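Office & Facilities | Furniture | News

Hostex to replace folding chairs across its rental meeting rooms

Hostex, which rents small meeting and training rooms by the hour, will replace the folding chairs in all 42 of its locations, starting in July. The company has ordered 1590 padded chairs from the contract furniture maker Jandel and expects deliveries to continue into the fall.

The order follows a review of seating carried out by the consulting firm Hashemi. The review looked at frame stiffness, hinge wear, seat padding and the time needed to clear a room between bookings. Hinge wear was the most common reason for taking a chair out of service, followed by split seat covers.

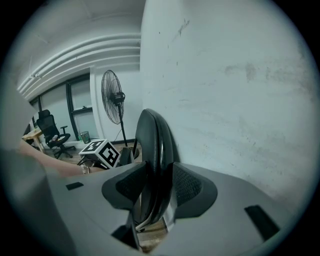 The replacement model folds flat and stacks on a wheeled cart. Its main difference from the older stock is the pivot, where a steel bushing takes the place of a plastic one. The bushing can be changed with a hex key, and Jandel will supply spare sets with each delivery. Seat covers are held by screws and can be removed without taking the frame apart.

Hostex said the maintenance schedule will change as well. Chairs are now inspected only when a customer reports a fault. Under the new schedule, each room will be checked every 2 months, with attention to the pivots, the crossbars and the rubber feet. Missing feet are a frequent cause of floor damage, and the company has been paying for board repairs at several of its older sites.
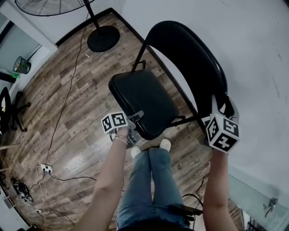
A black folding chair with a padded seat and a curved backrest.

Prices were not disclosed. Jandel said the contract covers the chairs, the carts and a supply of parts, but not the removal of old stock. That work has gone to Tidora, a furniture reseller, which will collect chairs by region and sort them by condition. Tidora expects over 1000 of them to be fit for resale after new feet and minor cover repairs. The rest will be stripped, with the steel sent for scrap and the usable padding kept for repairs.

Rooms will stay open during the changeover. Deliveries are planned for early morning – before the first bookings at 8 a.m. – and each site should be finished in a single visit. Where a room has no storage closet, the carts will be kept in a shared hallway, subject to the building's fire rules. Hostex is still waiting for approval from landlords at a few of these sites.
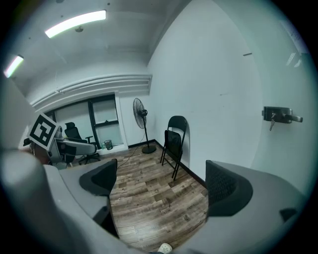 What changes for customers

Booking rates will stay the same through the changeover. Room capacities listed on the Hostex site will be updated, as the new chair is slightly wider than the one it replaces and some of the smallest rooms will lose a seat. Customers with a standing reservation will be told by email if their room is affected and can move to a larger one at the same rate until the end of the booking period.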